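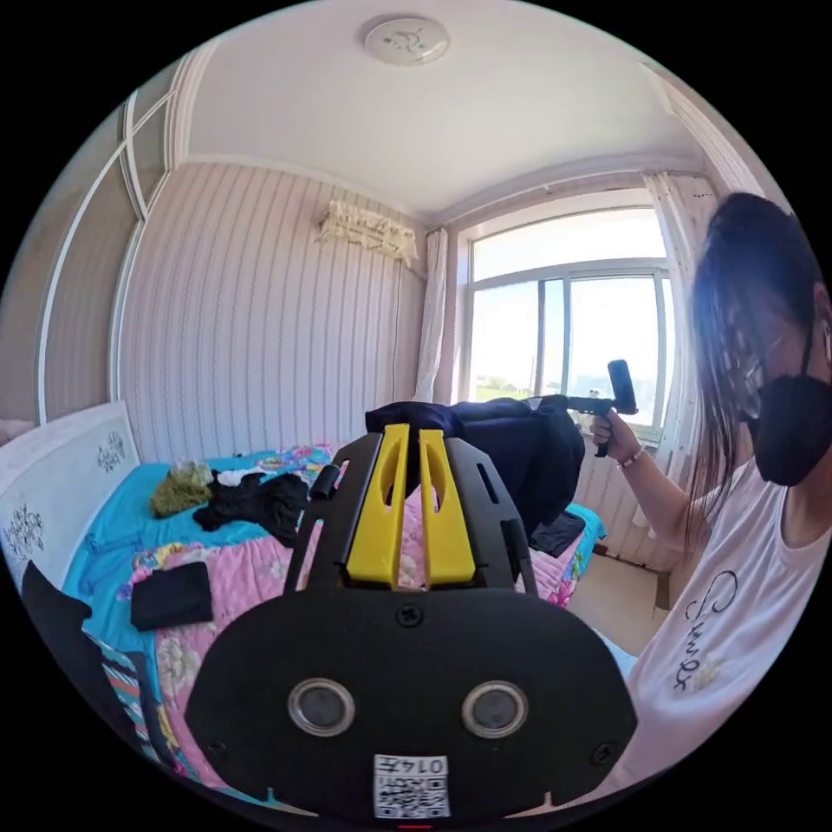 # 卧室衣物与床品换季整理操作指引

Drovberg 居住服务中心 编
第 2 版,2025年10月30日起施行

## 一、适用范围

本指引适用于 Hillirville 住区各类卧室的换季整理,供住户自行操作,也供本中心入户协助人员参照。内容包括床面衣物的分拣、针织及外套类衣物的折叠与悬挂、床单与被褥的更换、衣柜内部的分区、床头与墙面的清洁,以及空调罩的拆洗。

下列事项不在本指引范围内:

- 衣柜、床体的拆装与搬运;
- 空调内机的拆机清洗;
- 壁纸的更换、修补;
- 皮革、裘皮及标注“仅限专业清洗”的衣物的洗涤。

第1版中关于真空压缩袋的一节已并入第六部分。原附录中的被褥晾晒时间表停止使用,持有旧版纸质材料的住户可交回住区服务台。

## 二、整理前的准备

### (一)时间安排

一间主卧的换季整理宜安排在上午开始。床单、被套和空调罩当天需要洗涤的,应在分拣衣物之前先放入洗衣机,待衣物整理完毕时取出晾晒。阴雨天可先做衣物部分,床品留待天晴后处理。

秋冬换季一般在供暖开始前完成。十二月入户协助的预约较为集中,住户如需协助,请尽早到服务台登记。

### (二)用品

整理前备齐以下用品,放在同一处,避免中途反复离开房间:

| 用品 | 用途 |
| --- | --- |
| 干净旧床单一条 | 铺在床面上,作分拣台面 |
| 洗衣篮或布袋两只 | 分装待洗衣物与待送出衣物 |
| 宽肩衣架 | 悬挂外套、夹克 |
| 薄型防滑衣架 | 悬挂衬衫、无袖上衣 |
| 微湿软布与干软布 | 擦拭柜体、床头 |
| 软毛刷 | 清理雕花缝隙 |
| 粘毛滚筒 | 清理深色衣物及被面 |
| 透气收纳箱或布质收纳袋 | 存放过季衣物 |
| 标签纸与油性笔 | 标注收纳箱内容 |

衣架尽量选用同一规格。住区服务台可借用 Brorkora 布质收纳袋,每户限借一套,归还前请清空并抖净。

### (三)环境

打开窗户通风。窗帘应收拢系好。床边地面的鞋、电源线和杂物移开,留出可以蹲下操作的位置。室内有幼儿或宠物的,整理期间请将其安置在其他房间,剪刀、缝针等小物件随用随收。

## 三、床面衣物的分拣

### (一)以床面作为工作台

多数卧室没有专门的工作台,床是房间里最大的平面。使用床面分拣前,先将被子叠起推至床尾,枕头移到椅子上,再把备好的旧床单铺开。床上用品当天即要更换的,可以省去旧床单,直接在原有被面上操作。

衣物从衣柜和抽屉取出时应分批进行,每批以能够平铺在半张床上为限。一次全部取出的做法容易造成堆叠,也会使当晚无法就寝,本中心不予推荐。

已经放在床上、搭在椅背上的衣物应当最先处理。此类衣物往往已经穿过一两次,去向不明确,若与柜内干净衣物混在一起,后续分拣会更费时间。

### (二)分类方法

按去向分为四类,依次放置在床面固定位置:

1. **继续穿用**:当季衣物,清洁、完好,整理后放回衣柜。
2. **待洗待补**:有污渍、异味、脱线、掉扣的衣物,直接放入洗衣篮。
3. **过季收纳**:清洁完好但近期不穿的衣物。
4. **送出处理**:尺码不合、长期未穿或已不能修补的衣物。

难以决定去向的,放在床角单独一处,全部分完后再看一遍。单件犹豫时间不宜过长。家中其他成员的衣物应由本人决定去留,代为整理者只做折叠与归位。

### (三)深色衣物的检查

黑色、藏青色等深色衣物放在一起时不易辨认。检查时请注意:

- 将每件单独提起抖开,确认有无袜子、手帕等小件夹在其中;
- 内外翻面的衣物先翻正,再判断是否需要清洗;
- 在窗边自然光下查看领口、袖口和腋下;
- 用粘毛滚筒顺着一个方向清理,滚筒纸粘满后及时撕换;
- 掏空所有口袋,硬币、票据和钥匙集中放入小盘。

黑色衣物与藏青色衣物可以同洗,首次下水的除外。深色衣物上带有白色拼接、包边或印花的,应先查看洗涤标识,并在洗衣袋内单独洗涤一次,观察有无串色。

## 四、各类衣物的折叠与悬挂

### (一)针织衣物

针织衣物以折叠存放为宜。较重的毛衣、开衫长期悬挂会使肩部隆起、衣身变长。

步骤如下:

1. 将衣物正面朝下平铺,双手由中间向两侧轻轻抚平,不要拉扯下摆。
2. 开衫先扣好最上与最下两粒纽扣。
3. 把一侧袖子连同衣身约三分之一向内折,袖子顺着衣身方向放直。
4. 另一侧以同样方法折叠。
5. 由下摆向领口对折一次,厚毛衣到此为止;薄款可再折一次。
6. 翻至正面,整理领口,放入抽屉或隔板。

粗针织物的线圈容易勾挂。操作前取下戒指、手链和手表,指甲有毛边的先修平。已经勾出的线头不可剪断,应使用细钩针从反面带回。

叠好的针织衣物在隔板上平放时,厚重的在下,轻薄的在上,叠放高度以抽取下层时上层不致倒塌为准。

### (二)夹克与外套

外套换季时最常见的问题是长期搭放在椅背或床栏上。搭放会在后背形成横向折痕,深色面料还会留下浮灰。外套应在当日穿完后挂起;第二天仍要穿的,可以挂在门后挂钩或通风处,次日再收入衣柜。

入柜前按以下顺序处理:

1. 清空口袋,拉平袋盖。
2. 用软毛刷由肩部向下摆刷一遍,领子翻起后刷内侧。
3. 检查拉链和纽扣。拉链不顺畅的,用蜡烛在链齿上轻擦几下。
4. 选用宽肩衣架,衣架两端不超出肩线。
5. 拉链拉至胸口位置,领子理正。
6. 在通风处挂放半日后收入衣柜。

羽绒服和棉服不宜压缩过久,柜内空间允许时应悬挂存放。

### (三)无袖上衣与印花衣物

无袖上衣可挂可叠。面料轻滑的使用防滑衣架,肩带处有凹槽的衣架更为合适。弹力面料宜折叠,长期悬挂后肩部容易松垮。

带有文字或花卉印花的上衣,折叠时应让折线避开印花较厚的部位。熨烫须翻至反面,并垫一层薄布。胶质印花相互接触后可能粘连,收纳时在两件之间夹一张白色薄纸,报纸和彩色包装纸不可使用。

### (四)条纹织物与小件

围巾、方巾和薄毯先对折再卷成筒状,竖立放入浅抽屉,条纹或花色朝外,便于辨认。多色条纹织物首次洗涤时单独用冷水手洗,浸泡时间不要过长,洗后立即摊开晾干。

袜子成对后对折即可。将一只袜口翻包另一只的做法会使松紧带变形,不宜采用。

### (五)黑色布料与家居布品

叠放的黑色布料、盖布等,边角对齐后折成与抽屉宽度相近的长方形。绒面织物应使绒毛朝内,以减少沾灰。用途不明的布品请先向家人询问,再决定是否送出。

## 五、床品的更换与铺设

### (一)拆除

由床尾向床头依次拆除。被套先解开系带,取出被芯后将内角的线头和絮屑抖净,再翻面洗涤。床单向中间卷起取下,可以把碎屑包在其中,到阳台或室外抖落。

颜色鲜艳的床单,如蓝绿、玫红等,前几次洗涤应与浅粉色、白色床品分开。粉色印花被面的晾晒应避开正午强光,反面朝外。

### (二)床垫清理

床单取下后,让床垫敞开通风至少一小时。用吸尘器的扁嘴沿床垫边线和缝隙吸尘,再换宽嘴处理表面。床垫有局部污渍的,用拧干的软布点压,不得泼水。床垫需要掉转方向的,应由两人操作,一人在床头、一人在床尾,口令一致后同时发力。

床垫与床头之间常有发卡、纸巾等物滑落,此处应以手电照看。

### (三)床单铺设

1. 将床单中线对准床头正中,向两侧展开。
2. 先压床头一侧,再到床尾拉平。
3. 床角处提起侧边,使其与床面成斜角,下垂部分塞入床垫下,再把提起的部分放下压入。
4. 四角完成后,从侧面检查两边垂下的长度是否一致。
5. 以手掌由中间向外抚平皱褶。

使用床笠的,先套对角两处,再套其余两角,较为省力。

### (四)被子与薄被

装被套可采用翻卷法:被套反面朝外平铺,被芯置于其上,四角系好,由床头卷向床尾,再从开口处翻出并展开。绗缝薄被不需被套,直接铺在床的下半部,上缘折回一道,两侧垂量对称。

夜间温差较大时,薄被可与冬被叠用,轻的放在外层。就寝时怕热的住户,可将薄被折成长条,横放在床尾备用。

花被面与纯色床单搭配时,铺好后以花形方向确认上下。整条花形没有方向的,在角上缝一小段色线作记号,以便每次都将同一端朝向脚部。

## 六、衣柜分区与过季收纳

### (一)清空与擦拭

衣柜逐格清空、逐格擦拭,完成一格再开始下一格。柜门内侧、滑轨、铰链处的积尘先用软毛刷扫出,再以微湿软布擦拭,最后用干布收水。柜门未干透前不要关闭。

白色框线门板的凹槽处最易积灰,用布包住竹签的一端沿线条推擦。发黄部位可用少量中性洗涤剂,不得使用钢丝球、去污粉和含氯漂白剂。

通顶衣柜的上层格需登高操作。应使用带扶手的梯凳,有人在旁扶持,禁止站在床上、床头或转椅上取物。

### (二)分区原则

| 区域 | 适合存放 | 不宜存放 |
| --- | --- | --- |
| 顶层 | 过季被褥、轻质收纳袋 | 重物、易碎品 |
| 悬挂区 | 外套、衬衫、连衣裙 | 厚重针织物 |
| 中部隔板 | 毛衣、裤装 | 零散小件 |
| 抽屉 | 内衣、袜子、无袖上衣 | 未干透的衣物 |
| 底部 | 箱包、备用床单 | 直接接触地面的浅色织物 |

悬挂区按长短排列,长款靠一侧,短款下方的空间可放置收纳箱。衣架挂钩方向保持一致。普通挂杆上每一段建议不超过 12 件厚外套,超出部分改为折叠或移至其他柜体。

衣柜门前应留出 75 厘米的通行宽度。床与衣柜距离较近、达不到该宽度的房间,可以把常用物品集中放在易于开启的一扇门内。

### (三)过季衣物的收纳

收纳前必须洗净并彻底晾干。看似干净而穿过一次的衣物,汗渍会在存放期间变黄,同样应当清洗。

装箱时,重的在底,易皱的在上,每层之间不必压紧。收纳箱正面贴标签,写明使用人、季节和主要内容,例如“成人,夏,短袖及薄裤”。标签不要只写“杂物”。

真空压缩袋仅用于化纤被和棉被,存放时间以一个季节为限。羽绒、羊毛和针织衣物不使用压缩袋。取出后应在通风处摊开,待恢复蓬松后再使用。

防虫用品以无纺布小袋盛装,置于衣物上方,不与面料直接接触。樟脑类与其他类防虫剂不可混用。家中有婴幼儿的,请先咨询医生,再决定是否使用。

## 七、床头、墙面与灯具

### (一)雕花床头

浅色雕花床头的清洁以干法为主。先用干燥软毛刷顺着花纹由上往下轻扫,再以拧至不滴水的软布擦拭平面部分。花纹凹处可用棉签。床头上贴有深色花饰或布艺贴花的,应避开其边缘,不可来回摩擦,翘起的部位先做记号,留待修补。

漆面床头不得使用酒精和香蕉水。金色、银色描边处只做除尘。

### (二)壁纸墙面

竖条纹壁纸应顺着条纹方向清洁,使用干的静电拂尘或包有软布的平板拖,由上而下轻拂。接缝处翘边时停止擦拭。纸质壁纸不沾水;胶面壁纸如有手印,可用微湿软布轻按,再以干布吸去水分。

浅粉色、米色等淡色壁纸在大面积清洁前,应先在衣柜侧后等隐蔽位置试擦,确认不掉色后继续。衣柜、床头与墙面之间宜留出一指缝隙,以利空气流通。

### (三)顶灯与装饰线

清洁顶灯前关闭电源,待灯罩冷却。吊顶装饰线使用长柄拂尘清理,先在床面盖好旧床单。此项工作应安排在更换床单之前。住户年满六十五岁或行动不便的,请预约协助,不要自行登高。

## 八、空调罩的拆洗

壁挂空调停用期间可以加罩防尘。空调运行时应取下全包式罩布,以免影响进出风。带花边或镂空花纹的罩布较薄,拆洗时按下列步骤操作:

1. 关闭空调并拔下电源插头,或断开对应的空气开关。
2. 用梯凳登高,一手托住罩布,另一手自侧面松开系带或松紧边。
3. 缓慢向下取出,注意不要牵动机身下方沿墙走的线缆。
4. 将罩布放入洗衣袋,用冷水轻柔程序洗涤,或手洗。
5. 摊平晾干,花边部分用手整形,不拧绞。
6. 机身外壳以干布擦拭后再套回。

白色花边罩布泛黄时,可用氧系漂白剂按包装说明浸泡,之后充分漂洗。沿墙线缆如有松脱,使用线夹重新固定,不可用图钉或铁钉穿压。线皮破损的,立即停用并报修。

## 九、完成后的检查

整理完毕后,请逐项核对:

- [ ] 床面、椅背上没有未归位的衣物
- [ ] 待洗衣物已移出卧室
- [ ] 待送出衣物已装袋封口
- [ ] 收纳箱标签填写完整
- [ ] 衣柜门、抽屉可顺畅开合
- [ ] 床单两侧垂量一致,四角压实
- [ ] 空调电源状态与使用需要相符
- [ ] 梯凳、剪刀、缝针已收回
- [ ] 窗户按需要关闭

入户协助人员完成工作后,应请住户本人在衣柜前确认一遍常用物品的位置,再填写服务单。服务单一式两份,住户与本中心各执一份。

## 十、常见情况的处理

**衣物放回后衣柜仍然过满。** 先检查过季衣物是否已全部移出,再检查悬挂区有无可以折叠的针织衣物。两项均已完成而空间仍不足的,应减少存量,暂不添置收纳家具。

**整理未能在当日完成。** 将尚未分拣的衣物用旧床单四角提起,整包移至椅子或地垫上,次日从该包继续。已经分好的四类不要重新混合。

**针织衣物叠后有明显折痕。** 折叠时在折线处垫一卷薄纸。已有折痕的,用蒸汽熨斗距离衣物一掌悬空熏蒸,平放晾凉。

**床单铺好后反复移位。** 多因床单尺寸偏小,或床垫保护层表面过滑。可在床垫与床单之间加一层棉质垫,或改用床笠。

**衣柜内有潮味。** 取出全部衣物,开门通风一日,检查靠墙一侧有无水渍。发现水渍时请报修,修复前不要放回衣物。

**外套短时间内无处悬挂。** 可在门后增设挂钩,每钩限挂一件,当日穿用、当日清空。

## 十一、送出衣物与预约方式

待送出衣物应洗净、晾干,装入封口袋,交至 Jaiswal 路收集点。内衣、枕芯和有霉斑的织物不予接收。住区目前共有近 3000 户,换季期间收集点存放空间有限,大件被褥请先致电询问。

入户协助由服务台统一登记,住户不必向协助人员单独付费。预约时请说明房间面积、床的尺寸,以及是否需要登高作业。需要取消的,请至少提前一日通知。

本指引由 Kazuhiro Hayashi 审定。对条文有疑问或修改建议的,可书面提交 Drovberg 居住服务中心居家事务组。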